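Dishes and Kitchenware: Frequently Asked Questions

Pledix Household Moving and Storage

Last updated 30 July 2026

These are the questions we get most often about packing, moving and storing kitchen items. If yours isn't answered, use the contact form or ask the crew lead when you book your walkthrough.

Do I have to pack my own kitchen?

No. You can pack it yourself, have us pack it, or split the work. Many customers pack the pots, pans and pantry and leave the glassware to us. Kitchen packing is priced by the carton, and the rate is on your written estimate.

How far ahead should I start?

Start with the things you use least. Serving platters, holiday dishes and baking pans can be packed two weeks out. Keep one plate, one bowl, one mug and one set of silverware per person until the last morning. We bring an empty carton on moving day for those.

What boxes should I use?

Use small cartons for anything heavy and double-wall dish cartons for anything that breaks. We sell both at the front counter, flat or taped. Grocery store boxes are fine for plastic containers and dish towels, but please don't use them for plates. Keep each carton under 40 pounds.

Can I wrap dishes in newspaper?

You can, but the ink rubs off and you'll be washing everything at the other end. Plain packing paper costs a little more. A bundle from us has 200 sheets, enough for most one- and two-bedroom kitchens. Towels and T-shirts also work between large pieces.

Should plates go flat or on edge?

On edge, like records in a crate. Wrap each plate, then wrap them again in groups of three or four. Put crumpled paper at the bottom of the carton, between the groups and on top. When you close the flaps, nothing should shift.

How do I pack mugs and cups?

Stuff the inside with paper, wrap the handle on its own, then wrap the whole mug. Set mugs upside down in the carton, in a single layer if you can. A mug left on its side takes pressure on the handle, and handles are what we see broken most. 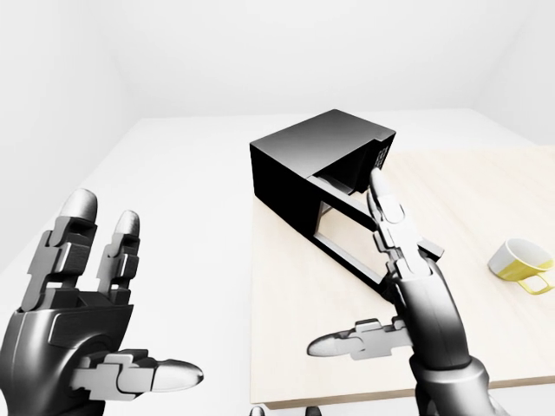

Can you store my kitchen boxes between homes?

Yes. Our Illholm building takes storage by the month, with a one-month minimum. It has 177 indoor units, and the smallest will hold a packed kitchen with room left over for a table and chairs. September fills early, so reserve ahead if you are moving then.

Is there anything you won't store?

No food of any kind, including sealed cans and spices. No candles, lamp oil, lighter fluid, propane or cleaning products. Small appliances are fine once they have been emptied, cleaned and dried. Leave the refrigerator door propped open for a full day before pickup.

What happens if something breaks?

Tell us within nine days of delivery. Keep the broken item, the carton and the packing paper until we've had a look — we can't process a claim without them. Cartons packed by our crew are covered under the standard plan. Cartons you packed yourself are covered only if the outside of the carton shows damage.

Is there a limit on what the standard plan pays?

Yes. The limit for kitchen goods is $2,207 per move. If you own china or crystal worth more than that, ask for the extended plan before your move date. It can't be added once the truck is loaded.

Do you take used cartons back?

We do, at the Mkhize Street counter, during regular hours. They need to be dry and free of food stains. You'll get a credit toward your next purchase for each dish cartons we can reuse. Flatten them first, please, and leave the old tape on. Used packing paper can go in the bin by the door.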